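Fonte sem transformador num relé de 12 V: alguém confia nisto?
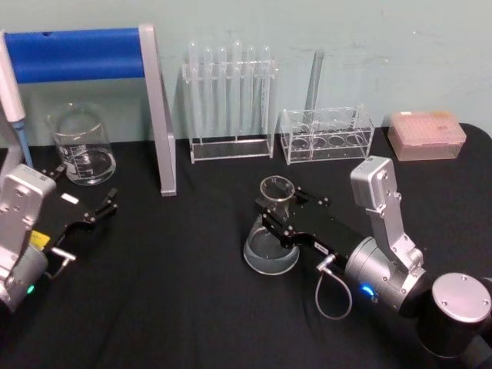
Béquer vazio e pipeta sobre o pano preto.

Blandine Boyer
20/12/2022
Comprei um módulo Gimura que promete 12 V direto da rede, sem transformador, só com capacitor em série, ponte e zener. Em vazio mede certinho. Ligo o relé e cai para 7 V. O vendedor jura que aguenta "qualquer carga pequena", frase que não me diz nada. O defeito é do módulo ou a conta nunca fechou? Preciso alimentar um relé e um LED.

Dudon
A conta nunca fechou. Fonte capacitiva entrega corrente limitada pelo capacitor, e o zener só regula enquanto sobra corrente para ele. Leia o valor no corpo do capacitor e calcule I = 2·pi·f·C·V. Depois meça a resistência da bobina e veja quanto ela pede em 12 V. Aposto que pede mais do que o módulo dá. Um capacitor maior resolve no papel, mas aí o resistor de entrada esquenta e precisa ser refeito também.
E um aviso: essa saída não é isolada. Tudo depois da ponte pode estar no potencial da rede, inclusive o "negativo". Nada de osciloscópio aterrado ali, nem de caixa metálica sem terra.

Vovton
Aqui funciona desde August, digo, agosto, nunca deu problema. Troca o zener.

Juhl
Trocar o zener não cria corrente, Vovton. Eu largaria esse módulo e usaria uma fonte chaveada isolada de 5 V com relé de 5 V. Desconfie das que não trazem esquema nem distância de isolação na placa. Se insistir na capacitiva, capacitor classe X2, fusível e resistor de descarga em paralelo.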